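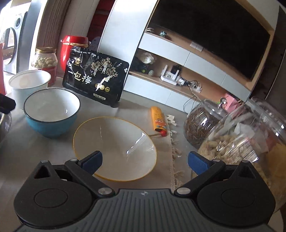
Glasschale mit gelbem Rand, Erdnüsse in Gläsern und eine schwarze Tüte mit der Aufschrift 一包梅

Warenkunde und Tischkultur, Handout zur vierten Sitzung
Thema: Der Snacktisch im Wohnzimmer

Heute geht es endlich an den Tisch! Nach den vielen Seiten über Porzellan und Glas im Regal schauen wir uns an, was passiert, wenn alles gleichzeitig herumsteht: Schalen, Gläser, Tüten, Töpfe. Ich finde das den schönsten Teil des Kurses, weil man an so einem Tisch unglaublich viel ablesen kann.

1. Vorratsgefäß oder Serviergefäß?
Ein Glas mit Erdnüssen ist beides zugleich. Es schützt vor Feuchtigkeit und zeigt den Inhalt, man muss also gar nichts umfüllen. Achten Sie auf die Deckel: Der goldfarbene Schraubdeckel schließt dicht, ein Glasdeckel mit Knauf lässt sich dafür mit einer Hand abheben (wunderbar, wenn Gäste da sind). Für das Vokabelheft: Schraubdeckel, Knaufdeckel, Bügelverschluss.

2. Die leere Schale
Bitte nicht unterschätzen! Wer Erdnüsse in der Schale anbietet, braucht einen Platz für die Abfälle, sonst liegen die Schalenstücke bald auf dem Tischläufer. Die deutsche Sprache macht es uns hier übrigens herrlich schwer: die Schale (Gefäß), die Schale (Hülle der Nuss). Im Chinesischen sind das zwei ganz verschiedene Wörter, 碗 oder 盘 für das Gefäß und 壳 für die Hülle.

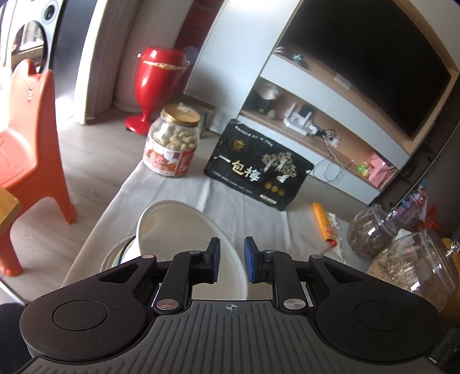 Beim Zusammenstellen gilt: Große, helle Schalen nach vorn, hohe Gläser und stehende Tüten nach hinten, damit man nicht darüber hinweggreifen muss. Bunte Ränder in Gelb oder Türkis vertragen sich erstaunlich gut mit weißem Stoff, Mut zur Mischung!

3. Aufschriften lesen
一包梅 heißt wörtlich »eine Packung Pflaumen«. 包 ist hier Zähleinheitswort, 梅 die ostasiatische Pflaume, botanisch näher an der Aprikose. Säuerliches neben Nüssen ist eine tolle Kombination, probieren Sie es aus.

Aufgabe bis zur nächsten Sitzung
Zeichnen Sie Ihren eigenen Snacktisch von oben und beschriften Sie jedes Gefäß mit Material, Verschluss und Inhalt. Eine Seite genügt. Wer mag, bringt 100 g von etwas zum Knabbern mit, bitte im passenden Gefäß.

Zum Weiterlesen: Kursreader Nägeli, Kapitel 9 (Deckel und Verschlüsse)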